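Last updated Feb 5, 2018

# Preparing cut branches for a winter table

These are the steps I use for bare branches that will stand indoors for a few months. They work for most garden trees and shrubs. Branches you want to bring into flower are a different job and need water from the start, so use the forcing page for those.

## What you need

- Bypass pruners, sharpened
- A stiff nylon brush and a soft paintbrush
- A bucket
- Dish soap
- Garden twine
- Fine sandpaper
- Clean, dry gravel or sand for weight
- Clear matte sealer (optional)

I buy the twine from Vivine in 200-foot rolls. Any plain jute will do. Avoid the dyed kind, which leaves color on pale bark.

## 1. Cut

November is the month I do most of my cutting, after the leaves are down. You can go on until the buds swell. Pick a dry day and cut just above a bud or a side shoot, at a slight angle. Don't take more than a few pieces from one shrub, and leave young plants alone.

Look for shape first. A plain straight stem is useful as filler, but a piece with one good fork will carry a whole arrangement. Cut longer than you think you need. You can shorten it at the table.

Windfall is fine too. Press a thumbnail into the wood, and if it dents easily or crumbles, leave it where it is. Most of mine comes from the hedge along the lane at Flirthorpe, where Archie Lindsay lets me clear up after storms. Ask before you take anything from land that isn't yours.

## 2. Clean

Leave the branches outside overnight, off the ground, so that insects have a chance to move on. Next day, knock each one against a wall a few times and brush it from the thick end to the thin end. Go gently around buds.

For moss, algae or bird droppings, mix a small squirt of dish soap into a bucket of lukewarm water. Wipe with a cloth, then rinse. Don't soak the branches. Soaked bark swells and then lifts as it dries.

## 3. Dry

Tie the branches in loose bundles of four or five and hang them with the thick ends up. A garage or a cool spare room is good. Keep them away from radiators.

Drying takes two to three weeks for anything pencil-thick, longer for heavier wood. I weigh mine on a kitchen scale and write the number on a tag. One heavy hazel piece started at 486 grams this winter, and I left it hanging until the weight had stayed the same for a week.

If you have no scale, cut a thin slice from the bottom. Green or damp in the middle means it needs more time.

## 4. Choose the containers

Do this while the wood is drying. A branch needs a container with weight at the bottom and a neck that holds the stem. Tall and narrow is easiest. Low bowls are better for the extras – cones, seed heads, short offcuts – and a mix of materials keeps a table from looking like a shop display.

Set everything out with nothing in it first and walk around the table. On a round table there is no back, so check from at least three sides.

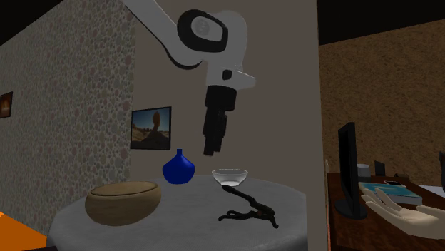 *Trying out containers on the round table, with the blue vase, the clear glass bowl and the tan woven bowl.*

My tall vases are mostly Hepburn seconds with small faults in the glaze. For a vase that light, pour in two inches of gravel before the branch goes in. Use sand in glass if you don't want to see the stem ends, and make sure it is fully dry.

## 5. Trim and finish

Lay each branch against a plain cloth before you cut anything off. Bark detail and small twigs are hard to judge against a patterned rug or a cluttered shelf.

1. Remove broken twigs and anything that crosses awkwardly.
2. Sand the cut ends lightly.
3. Rub off loose bark with your thumb. Leave bark that holds.
4. Shorten from the bottom, an inch at a time.

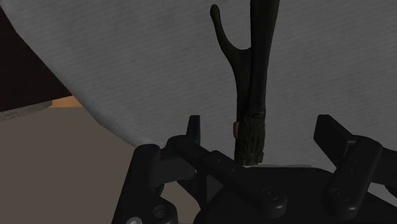
*Dark forked stick with rough bark on the lower part and a small orange-tan patch.*

Pale spots and knots can be left as they are. If one bothers you, turn that side away, or dab it with cold black tea on the paintbrush and let it dry. Test on an offcut first.

Sealer is optional. I use it only on bark that sheds. Damanora matte is the one I have on the shelf at the moment, in the 100 ml can. Spray outside, one thin coat, and leave it overnight.

## 6. Arrange

Start with the forked piece and push it down into the gravel until it stands without leaning. Add straight stems behind it. Stop earlier than you want to.

A branch about one and a half times the height of the vase is a safe start. My tallest stands 59 inches from the floor of the hall, in a floor vase, and that is the limit under our light fitting. Keep all dried wood well away from candles.

## Storage

Dust with the dry paintbrush every couple of weeks. In spring, wrap the good pieces in newspaper and store them flat on a high shelf. Brittle ones go on the compost, unless they were sprayed, in which case put them in the trash.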